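Delić Manipulation Software Project
Interim progress report to the Marnodau Fund
Reporting period ending in January

1. Summary

Work in this period centered on the grasp planner and on the hand-off between planning and arm control. Both were delivered to the Javbridge test cell on schedule. The perception package is one release behind plan, and a revised schedule is given in section 4.

2. Planning and control

The planner now scores each candidate grasp against the space needed for the approach as well as the shape of the item. The earlier version often chose a sound grasp that the arm could not reach without passing too close to a neighboring object. Tabletop kitchen layouts remain the main test setting.
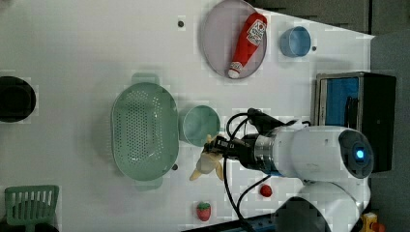
The team logged 1,674 grasp attempts with the new scoring in place. Joint limits are now checked before a path is sent to the controller - previously this was done during motion, and a late rejection stopped the arm partway. Operators can replay any attempt from the log together with the planner's ranked candidates.

3. Perception

The wrist camera and the overhead view are now merged into a single object list. When the two disagree on the position of an item, the wrist view is given more weight at close range. Soft or irregular outlines are still the weakest area, and the fingers themselves hide part of the item in the last stage of the approach. 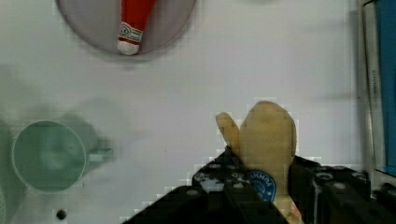 A filter that masks the fingers out of the wrist view is in review. Of 11 open perception defects at the start of the period, six have been closed. The remainder concern timing between the two camera streams and are assigned to Jorkov under the existing agreement.

4. Schedule and next steps

The perception release will move back by one reporting period. No change to the budget is requested. The next report will cover the finger mask, the stream timing fix and the operator manual for the replay tool.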